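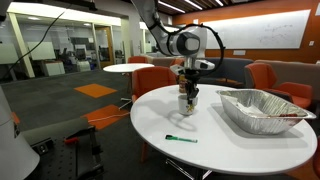
News from the software side

2023-03-04
By the Tovstead controls desk

Print this item | E-mail this item

I promised in the last newsletter that I'd write something about the new grasp planner once it stopped embarrassing me, and I think we've finally got there. Mostly. So grab a coffee (in a mug, please, we're very into mugs at the moment) and I'll tell you what's been going on.

For anyone who joined us after October, a quick catch-up. Pulell is our planning stack, the bit that takes whatever perception thinks is on the table and turns it into an arm motion that doesn't hit anything. Prodov is the perception half. They were written by different people at different times and you could tell! Prodov would hand over a tidy list of objects with poses, Pulell would take the list as gospel, and if Prodov had been a bit optimistic about where the rim of a cup was, Pulell would drive the fingers straight at the rim with total confidence. I've watched that more times than I care to remember.

What we've changed is that Prodov now passes along how sure it is. Every object comes with a little cloud of possible poses instead of one pose, and Pulell has to pick a grasp that works for most of the cloud. I'd wanted this for ages and kept putting it off, mainly because I was scared of what it would do to planning time. I was right to be scared. The first version sampled 4000 poses per object and you could go and refill your drink while it thought about a single pick. I knocked that down to 100, which sounds brutal, and the grasps it chose were so close to the old ones that I ran the comparison twice to make sure I hadn't loaded the same file on both sides. (I had, the first time. The second time was real.)

Mugs are where this pays off. A mug looks like an easy object until you plan for one. You can go around the outside if your gripper opens wide enough, you can pinch the wall with one finger in and one finger out, you can reach inside and open up, or you can go for the handle if you know which way it's facing, and half the time the handle is around the back where the camera can't see it. The old planner scored all of those with one number and then picked the top one, so it would flip between an inside grasp and a wall pinch from one cycle to the next and the arm would dither above the table like somebody choosing a doughnut. Now each style of grasp gets its own group, and Pulell has to see a decent margin before it's allowed to change its mind. The dithering has gone way down. I'm really pleased with that one.

Coming straight down from above with something tall standing close by is still the case I lose sleep over. Say there's a bottle right behind the mug. The fingers are fine, they're skinny, but the gripper housing is wide and the wrist is wider, and our collision model used to treat the whole thing as one fat capsule. So Pulell would look at a perfectly good gap and declare there was no way in. I've split the hand into separate shapes now, fingers and housing and wrist, and it finds those approaches happily.

Then there are the cables – my least favorite subject. Planners love to pretend cables don't exist. Ours did too, right up until I noticed how often it liked to spin the last joint the long way around to save a tiny bit of travel elsewhere. We now charge it a cost for wrist rotation that grows the further you get from neutral, plus a loose keep-out bubble on the side where the cable loops out. It's a fudge. A proper cable model would be lovely and I'm not writing one this spring.

Foil trays have their own section in my notebook, with some rude words in it. Shiny crinkled metal does terrible things to depth data. You get holes, you get spikes, you get a wall where there isn't one. Prodov now has a mask for shiny regions, and inside that mask it trusts the color image for the outline and only uses depth from the surrounding tabletop. It does well on the tray itself. It does much less well on whatever is lying in the tray, and crumpled white paper is about the worst thing you can put in there, as it has no shape you could fit a model to and it looks different from every side. I've got a half-finished branch that skips object models for that kind of thing and simply looks for a graspable ridge. It's promising on the replays but I'm not merging it yet.

On tooling, the replay viewer has been rebuilt and I use it every single day now. It lives in Rezende along with the rest of our logging stuff. You scrub to any moment, see what Prodov believed, and see the grasps Pulell threw away and why it threw them away. That last part used to mean digging through text logs. The test set is up to 2110 saved tabletop layouts, and the nightly job runs the planner against every one of them. Last night 104 came back with no plan at all. Plenty of those are thin things lying flat on the table, pens and markers and sticks, where the fingertips have to come down so close to the surface that our safety margin rules everything out. I could shrink the margin. I'd rather fix the table height estimate first, as it wanders a bit with the lighting and I don't want to find that out with a fingertip.

If you're running your own branch, please pull before you do anything else. The grasp message has new fields and the old bridge will drop them without a word of complaint, then you'll get the old behavior and think I've made all this up. The config file has moved too. Your old one still loads, it just prints a warning, and please read the warning!

Next up is getting the planner to re-check the grasp halfway down, using a fresh look from perception. It currently commits at the top and goes. I have a rough version going in simulation and it stutters horribly at the hand-over, so if anybody has done smooth mid-motion replanning and feels like talking shop, my inbox is open and I will happily trade bug stories for it.

Contact the editors | Copyright 2023 Tovstead | Back to top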